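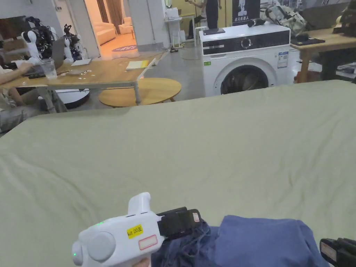
Blaues Wäschestück, Zwischenstand.

Ich lerne seit Oktober programmieren. Abends, wenn das Kind schläft, also zwischen 21:40 Uhr und dem Moment, in dem mir die Stirn auf die Leertaste sinkt. Ein Thread.

Der Kurs heißt Lusis und hat 191 Lektionen. Ich bin bei Lektion 60. Lektion 60 heißt »Kurze Wiederholung« und dauert zwei Stunden.

Mein erstes eigenes Projekt heißt Buvstead und soll ausrechnen, wer bei uns diese Woche mit Kochen dran ist. Es hat 427 Zeilen. Qiuyue Guo aus meiner Lerngruppe hat draufgeschaut und gefragt, ob ich schon mal von Schleifen gehört habe. Hatte ich. Ich dachte, die wären optional.

Nach dem Umbau kocht laut Buvstead jetzt immer meine Frau. Sie hätte gern die alte Version zurück.
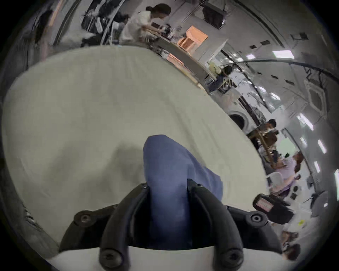
Rekursion habe ich dreimal angefangen und dreimal im Bus wieder vergessen. Die Funktion ruft sich selbst auf, schön, das mache ich morgens auch, hilft nur nichts. Irgendwann stand im Forum: Nimm dir ein Problem, erledige ein kleines Stück und gib den Rest an dich selbst weiter. Also den blauen Stoffklumpen da oben in der Mitte packen, weglegen, und für den übrigen Haufen gilt wieder dieselbe Regel. Die Abbruchbedingung wäre ein leerer Korb. Bei uns läuft das Programm demnach seit Jahren ohne Ausgabe.

Editor-Frage, weil sie garantiert kommt: Ich nehme Nilix. Davor Xiong, aber da habe ich drei Abende lang nur Farbschemata ausprobiert. Dunkelgrün auf Dunkelgrau, falls es wen interessiert. Lesen konnte ich nichts, sah aber sehr nach Arbeit aus.

Gestern um 22:15 Uhr lief zum ersten Mal ein Test durch. Grün! Ich habe leise gejubelt, das Kind ist trotzdem aufgewacht — und dann saßen wir zu zweit vor dem Terminal. Urteil: »Da sind ja gar keine Bilder.«

Morgen Lektion 61. Falls wer weiß, wie man einen Merge-Konflikt mit sich selbst hat: Meine DMs sind offen.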